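Pekevstead House opens its walled garden for the spring season

Monday, April 16, 2018

Pekevstead House will open its walled garden to visitors every day from this weekend, after the longest winter closing in the history of the estate. The garden was first planted in 1803 and has been closed since the end of February for work on the paths and the old glasshouse.

Visitors this spring can follow a new walk from the stable yard to the lake, with benches on the way and a gate wide enough for wheelchairs and prams. The walk is roughly 2000 metres long and takes less than one hour at an easy pace. Dogs on a lead are welcome on the lake walk, but not inside the walled garden.

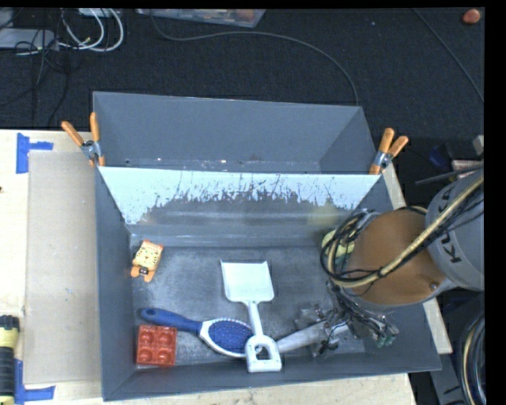
Page last changed: 16 April, 09:40

Fouzia Qureshi, the head gardener, has planted 3000 tulips in the long border with her team. "The cold weather kept them back, so the first visitors will see the border at its best," she said. "We are very glad to have people in the garden again."

The Pollock Tea Room, in the former coach house, opens on the same day with a new menu of soups, cakes and light lunches. Tahira Kiani, who manages the tea room, said that most of the vegetables will come from the kitchen garden when the season allows it. Visitors do not need a garden ticket to eat there.

Guided tours of the house start again in May. Each tour takes two hours and includes the library and the servants' rooms on the top floor. Places are limited and should be booked before the visit, at the ticket office or by telephone.

Garden and tea room are open from 10am to 5pm, last entry to the garden at 4.15pm. Children under five enter free of charge. Parking is in the lower field, and visitors are asked to follow the signs from the village.

For press enquiries and group visits please contact Aminu Odukoya at the Pekevstead estate office.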